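Selis Owner Support: Frequently Asked Questions

How often does the Selis need servicing?
Every 300 operating hours or once a year, whichever comes first.

What may be stored in the rear compartment?
Soft luggage only. Secure it before driving.
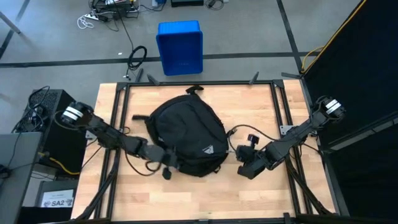
Black backpack on a wooden table

How long is the warranty?
The engine and gearbox are covered for 2 years.

May I use another brand of oil?
Yes, if it meets the grade in the manual.

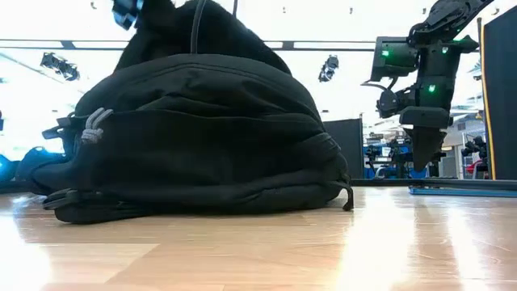

Backpack, front pocket and seams

Who handles claims?
Takeshi Kaneko, Bronder service office.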